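Subject: Re: [cell-upkeep] Left gripper letting go of knitted items
From: Rianne De Haan
To: cell-upkeep list

Maiara Lopes wrote on Tuesday:
> The left gripper on the Jollar cell drops socks again. It closes,
> lifts, and the sock slides out before the handover. Towels are fine.
> I put the closing force up to 20 and it made no difference. Do we
> need new fingers?

I don't think you need new fingers yet. Put the force back to 13 first. At 20 the motor runs warm and you will only hide the fault.

We had the same thing in June and it was the zero position. Someone had taken the fingers off to clean them and put them back without running the homing routine, so the gripper thought it was shut with a gap of almost 3 mm still open. A folded towel fills that. A single layer of knit doesn't. 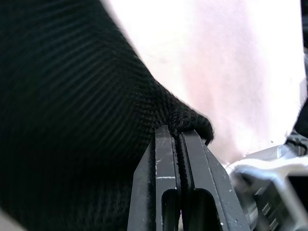

Loosen the finger screws, close the gripper empty, push both fingers together by hand and tighten again. Then run routine 302 from the pendant and save. If you skip the save it goes back to the old value at the next power-up — Valbona lost a morning to that.

Scratches in the black coating don't matter. A burr on the tip does, as it pulls threads. Run a fingernail along the top edge with the power off, and if it catches, take it down with fine paper.

If it still drops after that, send me the homing log and I'll ask Consuelo whether we have a spare pair.

Rianne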